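Speaker notes: what I saw at the Hullitham open day

Start once people have sat down. Don't wait for the stragglers, they can catch up.

Hello everyone, thanks for having me back. Harsh asked if I'd talk about the visit in February, and I said yes before he'd finished the sentence. I've been going to open days for years and I haven't come home from one this wound up since I was a student!

(Ask who's been to Hullitham. If there are a few hands, skip the bit about the car park.)

Quick background. Hullitham is the old cannery site past the rail bridge. The robotics people have the upstairs floor now, and Manuela De Luca runs the demonstrations. They let in 84 of us over the day, in small groups, so you could get right up to the rope and ask things. I was in the 4 o'clock group, with a family from Ikthorpe and a retired barman called Casimiro Quintana, who turned out to be the best person in the room to stand next to.

The demo I want to talk about is the bar one. They call the setup Toketti. Two arms, one table, and the sort of gear you'd have in the kitchen cupboard at home. 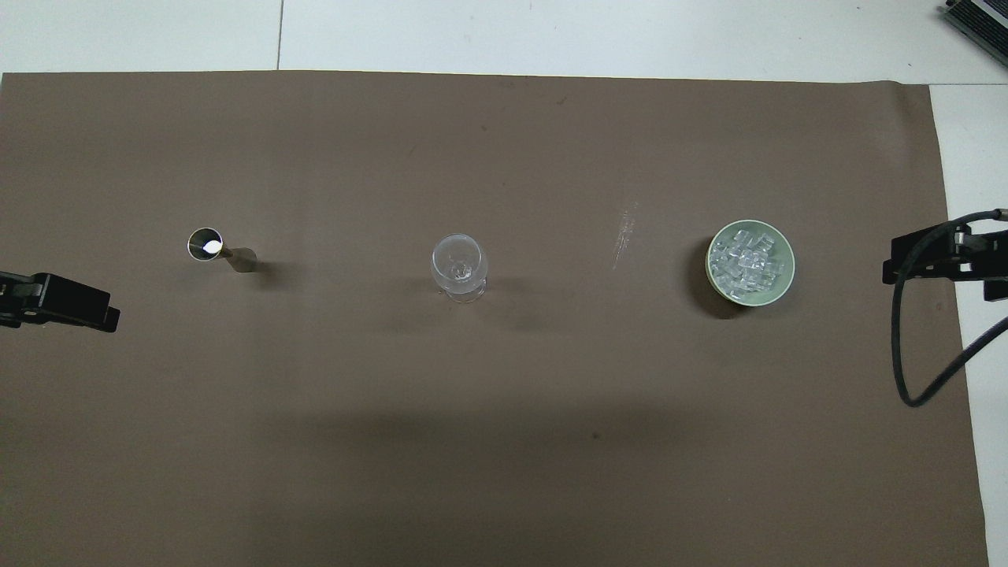

Manuela's point, and I loved this, was that a bar is a rotten place to be a robot. Glass is see-through, so the cameras have trouble telling where it stops. Ice slides about and sticks to its neighbours. Polished metal throws the room lights straight back at you. She said when they started they went through a whole carton of glasses and she kept the stems in a jar on her desk.

(Pause here. It got a laugh when I practised on Kalevi.)

Casimiro asked how hard the gripper squeezes. Great question. Fathima Liyanage, who looks after the grippers, let him put his finger in a spare one and closed it slowly. He said it was like shaking hands with someone very polite. I had a go too. You feel it touch and then it just sort of waits.

What else... the practice runs. For this one task they'd recorded 470 of them, with a person guiding the arms each time. Fathima did a good share of those herself and says she now pours a drink at home with her elbows out.

(Do the elbows.)

The kids asked better questions than the grown-ups. One girl wanted to know if it gets bored. Another asked what happens if you swap the glass for one it hasn't met, and Manuela pulled 6 different ones out of a cupboard and said pick your favourite. That was the longest stop of the afternoon and I'd have stayed for all of them.

The next open day is at the Palma building, which has better parking and a lift. Harsh has the sign-up sheet at the back, and I'm happy to drive if anyone needs a ride.

Questions. If someone asks about cost, I don't know, send them to Manuela.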